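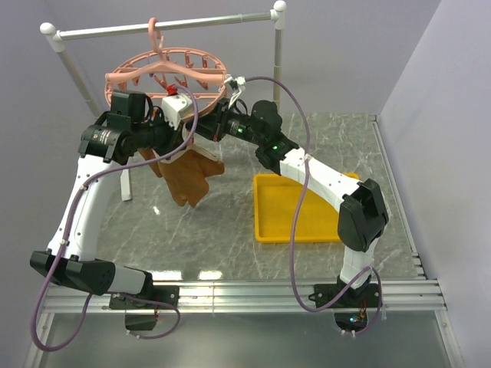 Filed under: Home & Laundry, Opinion

1/ Does "air dry only" mean anything? I've been reading care labels for a month and I have doubts.

2/ Started with a brown knit from Kiss. Label says hand wash, dry flat, do not hang. I've hung it every week since October. Same length it was when I bought it - I measured.

3/ Then the Denonik drying rack people put out a blog post claiming line drying makes clothes last "up to 300 washes." Up to. So one wash also counts.

4/ I wrote and asked what they tested. Got a nice reply with a coupon for 20 percent off. No test.

5/ Tamunoemi Obi used to run the returns desk at a clothing store and told me most shrinkage complaints she saw were from people who dried hot. Fine, I believe that. But she also said half the labels in the store were the same label. Cotton, rayon, whatever, same four symbols.

6/ Which fits what I found in my closet. 40 pieces checked. Lots of "dry clean only" on plain polyester. Who is that for? My guess is it's there so the brand can say you did it wrong.

7/ Someone will tell me hanging wet wool stretches it. Heavy wool, sure. I've wrecked one that way myself. A thin sweater with the water pressed out in a towel is a different thing and the label doesn't know the difference.

8/ Also not sold on the energy numbers. Ákos Farkas sent me a chart saying a rack saves a household about 50 dollars a year. Whose household? Gas or electric? How many loads? The chart was made by Hindent, who sell racks.

9/ I do think racks are good! I own two. I just don't think I needed a savings chart to hang up a shirt.

10/ Things I'd like on a label: what the fabric is, how hot is too hot, and whether anybody tried it. Grekadberg prints the max water temperature in actual degrees and that's more use to me than a triangle with a line through it.

11/ If you have a label that turned out to be right, send it. Socks don't count.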